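My butcher-block worktop is the thing I get asked about most, usually by people who've just had one put in and are already frightened of it. I was the same. For the first month I wiped round the kettle like it was made of glass! So I've put down what I do now, in no particular order, with the mistakes left in.

## Oiling it (less than you think, more often than you'd like)

Mine came with a little leaflet saying to oil it twice a year. In my kitchen that's hopeless. The bit by the sink goes pale and thirsty after six weeks or so, while the far end by the bread bin could happily go a year. So I stopped doing the whole lot on a timetable and started doing the water test. Flick a few drops on, go and put the bins out, come back. If they're still sitting up in beads, leave it alone. If they've soaked in and left dark spots, get the oil out.

I use plain food-safe mineral oil, a saucerful at a time, and an old cotton pillowcase cut into squares. Wipe it on along the strips, leave it twenty minutes, wipe off every bit that hasn't gone in. And I do mean every bit, the first time I didn't bother and we had a tacky worktop with toast crumbs set into it for a fortnight. 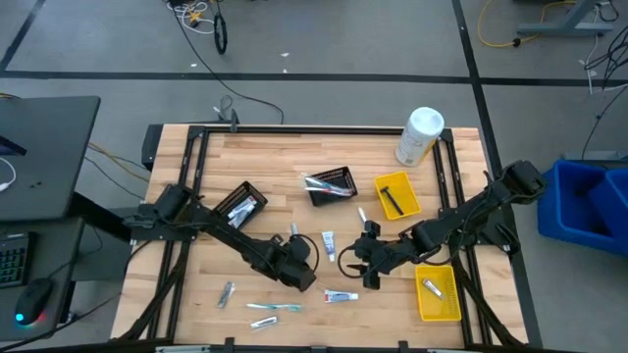 **Nighat Chaudhry**

A word about rags. If you use linseed or Danish oil instead of mineral oil, don't scrunch the cloths up and drop them in the kitchen bin. They can heat up by themselves and catch fire. Lay them out flat outside, one layer thick, until they've gone stiff, or put them in a tin of water with a lid on. I peg mine on the line, well away from the house, and they look dreadful, and I don't care.

## Stains, in the order I usually make them

**Tea rings.** Bicarb and a few drops of water, mixed to a paste like thick yoghurt. Rub with a fingertip, leave five minutes, wipe off with a damp cloth. Don't scrub across the grain.

**Beetroot and turmeric.** Half a lemon and a spoonful of table salt. Turmeric never comes out in one go, but it fades a lot by itself if there's daylight on it, so after two tries I give up and let the window do it.

**Black marks.** These are nearly always iron – a wet tin, a cast-iron pan left overnight, that sort of thing. Lemon juice on a bit of kitchen paper, laid over the mark for ten minutes, then rinsed. I had one the exact size of a tin of tomatoes by the hob and it took four goes over a week. You'll need to oil afterwards, the lemon strips it right back.

**White rings from heat.** On an oiled top you can often just rub more oil in. On a varnished one I've no idea, sorry, mine's never been varnished.

## When you have to sand

Sooner or later you will (I put it off for two years, which was silly, it took an hour). Start at 120 grit if it's rough, finish with 180, then 240 if you've got the patience. Always go with the strips. Before the last pass, wipe the wood over with a damp cloth and let it dry properly, and you'll feel all the little fibres stand up. Sand those off and they mostly stay down. Skip it and the top will go furry the first time somebody spills a glass of water.

Don't sand one small patch hard. You'll get rid of the mark and end up with a dip, and a dip holds water, and then you're back where you started. Feather it out a good hand's width all round.

Gaps between the strips are a different matter. A hairline one in winter, when the heating's on, will usually close up again by April. If you can get a fingernail in it, mix some of your sanding dust with wood glue, press it in with an old bank card, and sand it flush the next day. Mine is a bit darker than the wood either side and I've stopped noticing. 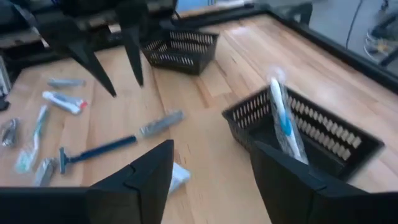
Randi Forsberg wrote in to say she gave up on plain oil altogether and went over to a board butter, one part beeswax to four parts mineral oil, melted in a jam jar standing in a pan of hot water. She says it lasts twice as long by the sink, and that the trick is to put it on while it's still soft and buff it the next morning with a dry sock.

I tried it on my chopping boards first, being a coward, and she's right about the sock! It gives a lovely soft shine. It does make the surface slightly grabby for a day, so I wouldn't do it the night before you want to roll out pastry. On the big worktop I've settled on oil first and the butter over it, only round the taps.

## Odds and ends

- Dry the seam behind the sink last thing at night. It takes ten seconds and it's where all the rot starts.
- Vinegar spray is fine now and then, but every day it'll dull the finish.
- Garlic smell: coarse salt, rub, leave half an hour, brush off.
- Stand washing-up liquid and hand soap on a saucer. The bottles always have a wet bottom.
- For a small dent, lay a damp cloth over it and touch it with the tip of a warm iron for a few seconds at a time. The wood swells back up. Let it dry overnight before you judge it.

I'm doing drawer runners next, as mine have started to squeal and candle wax has only half cured it.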